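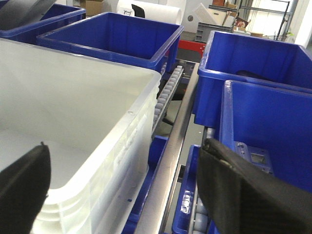 Wrist camera policy falls apart on translucent bins – is my result real or did I botch the split?

Print | E-mail

Lucía Rivas

Hi all, I'm hoping somebody here has done bin picking with a learned policy, because I've been staring at my own numbers too long. I trained an imitation policy (camera at the wrist only, no overhead view) on 560 demonstrations of reaching into bins on a flow rack. Then I ran 127 test trials. On blue bins it does fine. On the white translucent ones it stalls above the rim, or goes down too early and bumps it. I logged 19 rim contacts and every single one was a white bin.

My labmate says that's just too few white bins in the training data and there's nothing to write up. I say it's the see-through plastic, and that the policy never learned where the wall is. We've been arguing about it since July! The demos are logged in Kombo, if that matters, and the train/test split was made by shuffling single frames, which I'm starting to feel queasy about.

So how would you separate those two explanations without collecting everything again?

Print | E-mail

Bakari Mbwambo

Okay, first thing, and please don't hate me: shuffling single frames is a problem. Neighboring frames from one demonstration are nearly the same picture, so your validation loss was looking at things it had already seen. Split by whole demonstration and retrain. Your 127 trials on the rack are still good, they're real runs and the shuffle doesn't touch them, but throw out any offline number you were going to put next to them.

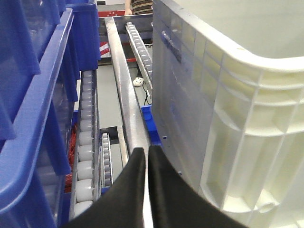

For telling plastic from data count, I'd go with a matched subset. Count your white bin demos, then pick the same number of blue ones at random and train on just those two equal piles. Do it with 8 seeds if you can afford it, fewer if you can't. Then run both colors from the same starting poses. If white still loses by a lot, your labmate's story is in trouble. Watch the approach angle while you're at it. When the fingers come down beside the white crate, its outer wall is all ribs and recessed panels catching the light, and there's a silver bar with bright streaks along it right next door. A policy can easily latch on to one of those edges and treat it as the rim. I'd want to know if your stalls happen more from that side.

Cheap second test: mask. Take the frames just before each stall, gray out the crate wall, run the policy on the result and see how far the predicted action moves. Then gray out the rail and do the same. You don't need the robot for it, you can do it over lunch. We did this at Bivmont on a different rack and the rail mattered way more than I'd have bet. Doesn't mean it will for you – different gripper, different lights.

Also, keep the 19 contacts in a table with the starting pose for each one. Reviewers will ask.

Print | E-mail

Plateck

just put tape on the rim of the white ones. we did that and it stopped bumping. no idea about the paper part

Print | E-mail

Bokau

Tape is fine if you want it working by tomorrow, but then you've changed the object and you can't say much about translucent plastic anymore. I'd run it as an extra condition, taped and untaped, same poses. If tape fixes it with no retraining, that's a pretty nice hint that the edge was hard to see.

I half disagree with Bakari on the masking. A flat gray patch is something the network has never been shown, so the action can jump for that reason alone. Blur the area, or paste in the same patch from another frame, and compare that with a patch of equal size somewhere boring like the floor. The matched subset is the one I'd trust. And do the split first or none of the offline stuff means anything.

Print | E-mail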